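The Cluline Tasting Kit, $199

I put this kit together after two years of running wine and cheese nights for our local chapter and hauling far too many bags across town (my back still complains!). It packs flat, it washes up fast, and it has everything I reach for when members come over to taste and talk.
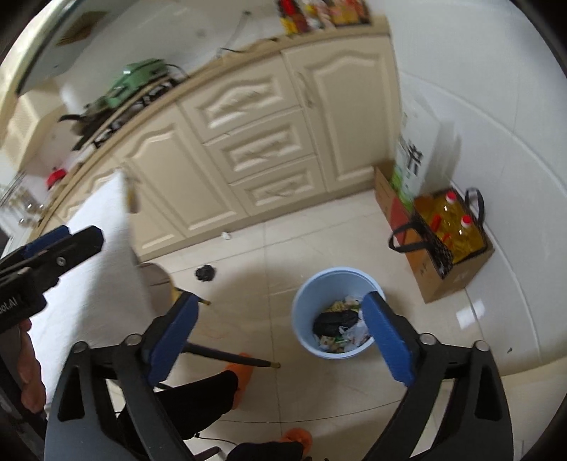 You get the pouring spouts, the tasting cards, a slate board and 2 cheese knives, all in a zip case with a shoulder strap. Svitlana Demchenko talked me into the longer strap and I'm so glad she did. The cards come in a pad and I print my own notes on the back, mostly about salt and acid, but do whatever suits your group.

We've shipped 1,453 of these so far, a lot of them to dining clubs and cooking schools. Chapters ordering more than one can write to me for the group price.
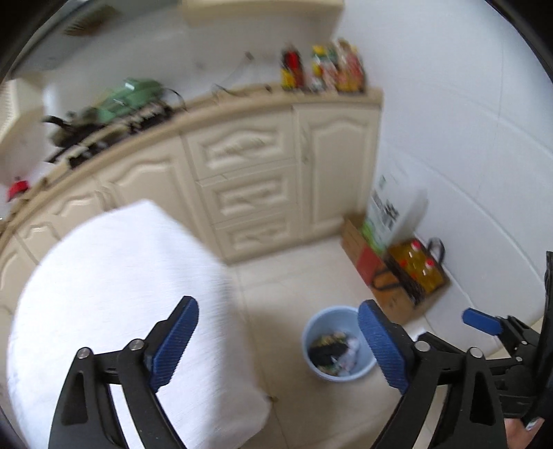

A corner of the kitchen.

Refill cards are sold separately, and the slate board is hand wash only, please!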